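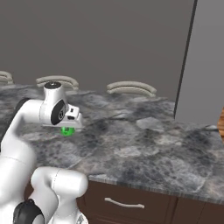 Sim view, arm over the counter with the green ball just under the hand.

hkeskinen_t
Posting where I am with the kitchen arm. I'm building it in the shared workshop at Orndale, but for now all the work is in the simulator, seven joints and a gripper. The counter is modeled on the one at my place. Next step is getting the ball to a set point on the stone and letting go. I ran 500 tries overnight and 92 of them ended with the ball on the floor. Gripper force is at the default. Any ideas before I start changing things at random?

lucyna_z
What's the friction set to on the ball? A smooth sphere between two flat pads is the worst thing you can pick. Swap it for a cube and see if the number drops.

hkeskinen_t
Friction is whatever came with the Hinari scene pack. I'd like to keep the ball, the real one is already printed.

Kauko H
I wouldn't touch friction at all. Look at your time step first. I had the same thing on the Miettinen arm and it was the contact solver every time. Cut the step in half and run 100 tries, it takes no time.

lucyna_z
Halving the step hides it. If the pads slip in the sim they'll slip on the bench too.

Kauko H
Only if the sim is right about the slip, and at a coarse step it isn't. We've had this argument before.

pirjo_j
Is the countertop a collision body or only a visual mesh? I can't see a shadow under the ball, so check your light settings too if you plan to train anything on camera images. Mine were off until March and I had to throw out 4,000 renders.

hkeskinen_t
Collision is on, as a plain box. Shadows I hadn't checked – thanks. Will do the half step tonight and the friction after that, one at a time.

Hertta P
Log the joint speeds at release while you're at it. My drops were all from the wrist still moving when the fingers opened.

hkeskinen_t
Half step, 100 tries, 11 drops. So some better. Wrist is still moving at release in most of those. Adding a short wait there next and leaving friction for last.

lucyna_z
Still say cube.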